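Household Waste and Recycling, Unit 3: Film and Flexible Packaging
Instructor: Mafalda Torres

Reading for this unit: the Grustville sorting report, sections 2 and 4.

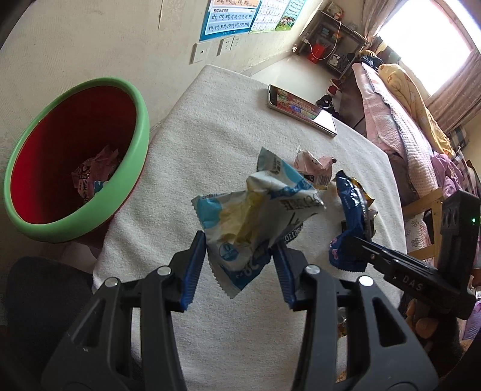
1. What counts as flexible packaging

Bags, pouches, wraps, sachets and lids that bend when empty. Most snack wrappers belong to this group. Many are made of more than one layer: a printed outer film, a thin barrier that keeps out air and moisture, and an inner film that melts to form the seal. The layers are bonded and hard to pull apart.

2. Why sorting plants struggle with it

Light items travel with the paper on the belts. Film also winds around the turning shafts, and the line has to stop while staff cut it free. The Grustville plant lost 90 hours to this in one February. Small pieces fall through the screens and end up with broken glass and grit.

3. Collection methods

Curbside, mixed: easy for residents, poor quality of material.
Curbside, separate bag: used in Moura. Bags must be tied.
Store drop-off: cleaner material, but fewer people take part. Brotine collected 2,990 pounds this way in its trial.

4. Terms to know

Residue: what is left after sorting and goes to landfill or burning.
Contamination: food, liquid or the wrong material in a load.
Bale: sorted material pressed into a block for sale.

5. For next class

Read the handout by Arnaldo Carrilho on bale prices. Write two paragraphs comparing separate bags with store drop-off for a town the size of Tosisden. Bring a printed copy.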